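Week 5: Reading a Section

Hi everyone, Irén Farkas again. I've typed these up from my own scribbles, so forgive the odd gap. We'll stay with the Stevbridge trench all week, and please have your printed section drawing with you on Friday (the long one, folded, not the little plan).

Last week we got as far as topsoil and ploughsoil. Now we go down into the good stuff – the ditch fills! I've loved this ditch ever since my first season there, and I'm hoping at least a few of you will catch the bug.

Start at the bottom of the drawing. The lowest fill is a grey silt, very fine, and it built up slowly while the ditch stood open. Over it comes a band of stony rubble that slumped in from the bank side. You can tell which side because the stones thin out towards the east.
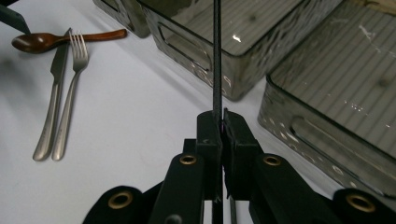 Cuts and recuts

A cut is an event, so it gets its own number, even though there's nothing in it to put in a bag. The Stevbridge ditch was recut at least once. Look for the place where the rubble band stops dead and a darker soil begins. That edge is your recut, and everything inside it is later than everything it slices through.

The Tetetus ditch, across the valley, has no recut at all. Its fills run in one tidy order and gave us up to 3,000 sherds, mostly plain body sherds in the same gritty grey fabric. I'll bring a tray along so you can handle a few.
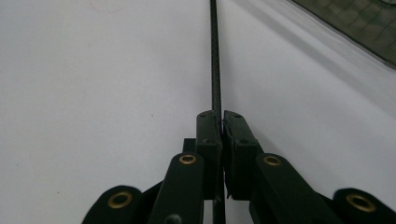
How do I know which of two layers came first if they don't touch?
From the drawing alone, you often can't. Follow each one until it meets a layer or cut they share, and if there isn't one, leave them side by side on your matrix.

For next time, draw a matrix for contexts 900 onwards in pencil, and read the Wan chapter on bank collapse. Skip the Jimard appendix for now, we'll get to it in November.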